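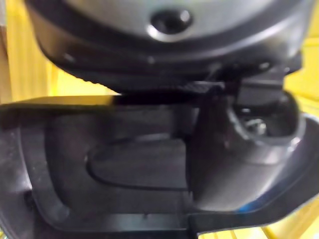
The gripper on the Obi cell at Sultance, with the screw inside the curved finger in view.

Sultance puts gripper checks on a fixed schedule

2024-03-24

Sultance has changed the way it looks after the gripper on its Obi cell, the small robot station that sorts molded caps and sleeves at the company's Salano plant. The gripper is now inspected every 300 hours of running time. Until February it was looked at only when the cell stopped or when parts started coming out crooked.

The change follows two stoppages over the winter. Both were traced to a finger screw that had backed out far enough to let the finger shift under load. The robot kept running its program, but the caps were landing slightly off center in the trays, and the packing line downstream rejected them. The second stoppage cost the plant most of a shift.

The screw sits in a socket at the top of the curved finger. It can be seen with the gripper still on the arm, but reaching it with a torque driver is easier with the gripper off, and the new procedure calls for removal every time. The cell is locked out, the cable is unplugged, and the gripper goes to a bench beside the station. The finger screws are taken out, cleaned, given fresh thread locker and tightened to the value on the maintenance card. Under the old practice they were snugged up by hand.

The flat plate on the other side gets its own check. Its face has a recessed pad with rounded corners, and dust from the sleeves tends to collect in the groove around it. Technicians wipe the pad with a dry cloth first, then with a cloth dampened with alcohol. They are told not to scrape the groove with a blade, which marked up an earlier plate badly enough that it had to be replaced.

Wear limits are set out on the same card. A pad that has gone shiny across the middle is still usable. A pad with a lifted edge is not, and the plate is swapped for the spare kept in the cabinet under the controller. The plant stocks two spare plates and one spare curved finger. A second finger is on order from Dralska, the shop that integrated the cell and still supplies its parts.

The mount above the gripper is also on the list. The technician feels for play between the bracket and the wrist before anything is unbolted, and notes the result in the log. If there is play, the job stops there and Dralska is called. Plant staff do not open the wrist itself.

Once the gripper is back on, the robot is run at low speed through its pick routine with no parts in the tray, then with one tray of scrap caps. The pick position is compared with the saved value. Small differences are corrected at the controller, and larger ones mean the gripper was not seated flat and has to come off again.

The full check takes around 2 hours, including the test run. Sultance has scheduled it for shift change so that the station is already idle for part of that time. On a normal production schedule, the cell reaches its 300 hours in a little under three weeks.

The first check under the new schedule found one screw slightly loose and no damage to either finger. The plate was cleaned and put back in service.

Dralska has asked for copies of the log sheets and will use them to decide whether the interval can be stretched. It is also looking at a longer screw for the curved finger. Any change to the hardware would be tried on the Obi cell before it goes to the plant's other robot station, which handles larger parts and uses a different gripper.

The new maintenance card is posted on the cell door, and the old one has been withdrawn. Operators who notice caps landing off center before a check is due should stop the cell and report it to maintenance.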